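Thread: Washing denim less often - does it really make it last?

gusasum_mills
I've been reading that you should wash jeans as little as possible, and the advice is all over the place. One pair I have has gone a year without a wash and the other gets done every two weeks. The washed pair is fading faster but the unwashed pair is the one that blew out at the crotch. Both are raw denim from Nelleck, same weight, bought together. What are other people doing?

tworivet
Dirt and skin oil wear down cotton. Grit gets in the weave and every step rubs it. If you care about fades, wait. If you care about the fabric, wash it. I do mine cold at 30, inside out, no softener, hung by the waistband.

Lawal Ezeani
Agree with most of that. I did alterations for nine years and the repairs that came in worst were from people who never washed. The cloth at the inner thigh was thin enough to read through. You can patch a hole. You can't do much with a whole panel that has gone soft.

ojo_selvedge
I don't buy it. My oldest pair has had up to 39 soaks and no machine wash at all and the thighs are fine. I ride a bike to work too. Fit matters more than washing. Tight in the seat and it will go, whatever you do with the soap.

tworivet
A soak is a wash. You're getting the dirt out with water either way, so I don't see how that's an argument against it.

ojo_selvedge
No agitation though. The drum is what leaves white lines down the legs. My spin goes up to 1000 and I wouldn't put jeans anywhere near it.

Randi Strand
So turn the spin down. Mine is set to 600 for denim and I've never had marble lines. Fill the drum halfway and do up the buttons first. What I would look at on any older piece is the seams. The thread often goes before the cloth does, and you won't notice it when the thing is folded in a drawer. I spread mine out on the bed every April before they get put away and go along the stitching with a fingernail. Anything that lifts gets restitched then.

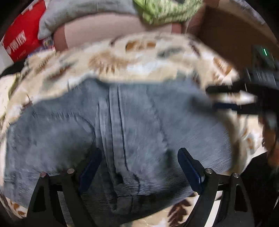 Denim-like garment spread out on the blanket, raised seam band down the middle.

If a stitch has popped, run a new line starting an inch before the gap and ending an inch after. Polyester core thread, not plain cotton. I use Giltari because the shop near me carries it, but any topstitch weight will do.

gusasum_mills
That's useful, thanks. Do you go over the old needle holes or next to them?

Randi Strand
Over them if the cloth is sound. Next to them if the holes have stretched.

Lawal Ezeani
I'd go next to them every time. Old holes are already weak and a second needle makes them bigger. On a flat-felled seam you have room to move over a little and it won't show.

Randi Strand
It shows on contrast thread. On dark thread, fine.

ojo_selvedge
Still haven't heard why the original pair blew out if it wasn't fit. How tight are they in the seat?

gusasum_mills
Fairly tight. I sized down because the listing said they would stretch.

ojo_selvedge
There you go.

tworivet
Could be both. Wash the next pair once a month and buy your real size.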